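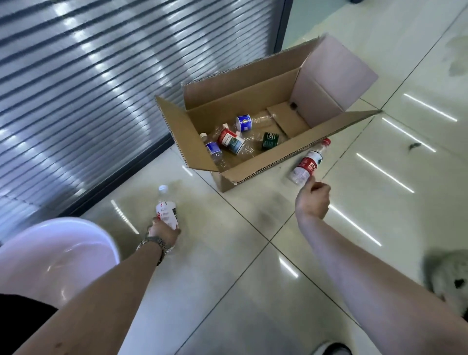

I've been selling the Riis box divider for a while now, and I still get the same question in my inbox every week: why would anyone pay for a piece of cardboard that goes inside another piece of cardboard? Fair enough! My answer is that I got sick of fishing bottle caps out from under a heap of plastic. With a divider standing near one end of an ordinary corrugated box, you get one big space for the bottles and a little one on the side for whatever you want kept apart. I fold the flaps outward and leave them that way, so I can reach in over the tile with a bottle in each hand and not fight the box while I fill it.

The Riis comes flat, in a pack of four, and it's plain brown board with no print on it. You trim it with kitchen scissors (there are score lines on the back, which I asked for after my first batch came out with none and I heard about it from everybody). Push it down until it touches the bottom and it should hold by itself. If your box is on the wide side, put a strip of paper tape down each edge -- I use the brown kind so it can all go in the recycling together when the box gives up.

What goes where is up to you. I keep water bottles and soda bottles in the big part, labels on, because that's how my drop-off wants them. Vikas Joshi, who tested the early ones for me, does it the other way around and keeps glass jars in the small part, which I wouldn't, but he has carried it down three flights of stairs like that and he's still a customer.

Some things people have written in about:

Does it work in a plastic tote? Not really. The sides slope and it leans over. Get the Flalent insert for that, it has feet.

Will it survive a wet bottle? A few drips, sure. Half an inch of old lemonade, no. Shake them out over the sink first, please.

Can I flatten the bottles? Yes, do! Squash them and you'll get a lot more in before you have to make the trip.

We've shipped 1,606 packs so far, and Noura Qaisi still folds every instruction sheet by hand. The next batch comes in September, and the larger size should be with it. If you'd like a note when it's here, leave your email at checkout and tick the box for restocks. Returns are fine as long as you haven't cut it yet.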